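Filed under: Notebook, Dye & Color

September 29, 2019

Washfastness, second round. Came in on a Sunday because the bath needed changing and I wanted the wool out before it sat another day.

Wool first. Tesalside skeins, scoured Friday, mordanted with alum at the same strength as the January batch. Ewan thinks our alum is old and clumping at the bottom of the tub. I sieved it this time and threw out the lumps. If the weld comes up stronger than in January I will have to say he was right.

Weld bath: 200 g dried tops, chopped, soaked overnight, held well under a simmer. It went over once while I was on the phone to Flora and I pulled it off the ring. Strained through the old pillowcase. Chalk added at the end, a pinch at a time, until the yellow moved. Stopped there. Last time I kept adding and got something flat and greenish. 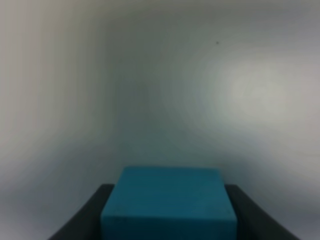 Madder over weld for the oranges. Skeins 1 to 6 went in together, pulled at intervals and rinsed in the same bucket. Skein 4 has a pale stretch where the tie was too tight. Lewis tied those, and I have asked him to use the loose figure eight from now on. The bath never went above what the thermometer calls 60, but that thermometer reads low and I should borrow Skye's to check it.

Indigo vat is sluggish. Coppery skin on top but thin, and the liquid underneath more green than yellow. Fed it, warmed it, put the lid back on. One test dip on a scrap of Buchanan cotton gave a weak blue that rubbed off on my thumb. Leave the vat alone until Tuesday. Harish wants to try reviving it with bran. I would sooner make a small new one next to it and compare, but he can have the old one to play with.

Wash test: cut a length from each skein, stitched it to white cotton and white wool, then into jars with the plain soap. Shook them by hand. Nearly 11 hours on the rack afterward and the stitched pieces were still damp at the knots, so grading waits for daylight tomorrow. First look only: the weld is clean, the madder has marked the white wool a little, and I don't trust the blue at all.

Water: tap again. I meant to use rainwater for half of this and forgot to put the barrel out. Note for next time, do both in parallel or the comparison with January means very little.

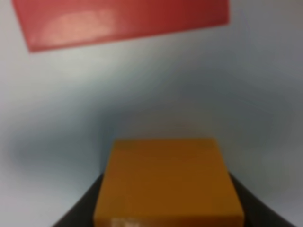

Orange block, color more golden toward the top edge.

To do:
- grade the wash samples by the north window
- new label tape, the Plisance stuff peels off when it gets wet
- ask Flora for the rest of the weld before she composts it
- return the big pan to Skye
- light test cards: cut 2 per skein, one for the window and one for the drawer

The rinse bucket has a hairline crack near the handle. Fine for today if it isn't filled past the second ring.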